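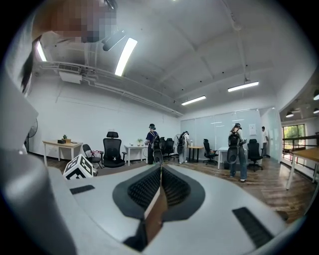 Unser Vereinsraum: Leuchtröhren an der weißen Decke, links oben an der Wand das Klimagerät

Kategorie: Wohnen & Renovieren > Licht, Decke, Raumklima
Sonntag, 31. Mai 2020, von Kyung-hwa Um
218 Aufrufe · 2 Antworten

Frage: Wie wird unser Raum gemütlicher, ohne dass wir an die Decke müssen?

Hallo ihr Lieben,

ich hoffe, ich bin hier in der richtigen Rubrik gelandet, sonst bitte verschieben! Wir haben seit dem Frühjahr einen Raum in der alten Näherei gemietet, in dem wir uns zum Basteln, Nähen und Teetrinken treffen wollen, sobald das wieder in größerer Runde geht. Der Boden in Holzoptik gefällt mir sehr, den wollten wir auch unbedingt behalten. Nur mit dem Licht werde ich nicht warm. An der Decke hängen die Leuchtröhren, und wenn abends alle an sind, komme ich mir vor wie beim Zahnarzt (nichts gegen meinen Zahnarzt, der ist sehr nett). Nebenan hängen drei dunkle Pendelleuchten vor einer dunkleren Decke, und da setzen sich komischerweise alle sofort hin.

Bohren dürfen wir laut Mietvertrag nicht, die Leitungen laufen auch noch offen unter der Decke entlang. Das Klimagerät muss bleiben, samt den langen weißen Rohren, die oben an der Wand nach hinten führen. Den Standventilator würde ich gern behalten, im Sommer steht die Luft hinten sonst. Ein kleiner Tisch mit heller Holzplatte und weißen Beinen ist auch schon da, mit einer Topfpflanze drauf, das ist bisher meine Lieblingsecke.

Ausgeben können wir 200 Euro, mehr ist in der Kasse gerade nicht drin. Was würdet ihr zuerst anschaffen? Und kann man die Rohre irgendwie verstecken?

Liebe Grüße
Kyung-hwa

Antwort von Beltasen
Hilfreich: 4

Liebe Kyung-hwa, das ist doch ein schöner Anfang! Wir hatten in unserem Nachbarschaftscafé fast dasselbe Problem und haben uns am Ende für Stehlampen entschieden, zwei Stück vom Flohmarkt mit Stoffschirm und warmweißen Birnen (2700 Kelvin, steht auf der Packung, bitte nicht versehentlich 4000 nehmen, das ist uns beim ersten Mal passiert). Die eine würde ich zu dem kleinen Tisch stellen, dann bekommt die Pflanze auch gleich einen hübschen Auftritt. Die Röhren lasst ihr zum Nähen und Putzen an und macht sie aus, wenn der Tee kommt. Frag mal den Vermieter, ob sich die Reihen getrennt schalten lassen, bei uns ging das und wir hatten es monatelang nicht gemerkt!

Die Rohre würde ich lassen, wie sie sind. Weiß auf heller Wand übersieht man nach zwei Wochen. Bitte nichts dranhängen, auch keine Lichterkette, und das Klimagerät nicht mit Stoff zuhängen, das braucht Luft. Vom Rest des Geldes einen großen Teppich, gern gebraucht, der schluckt auch den Hall. Er sollte nur nicht dort enden, wo alle durchlaufen, sonst stolpert ständig jemand.

Erzähl mal, wie es geworden ist!

Antwort von Govine
Hilfreich: 2

Vorhänge. Und mehr Pflanzen.

Teilen · Merken · 2 Kommentare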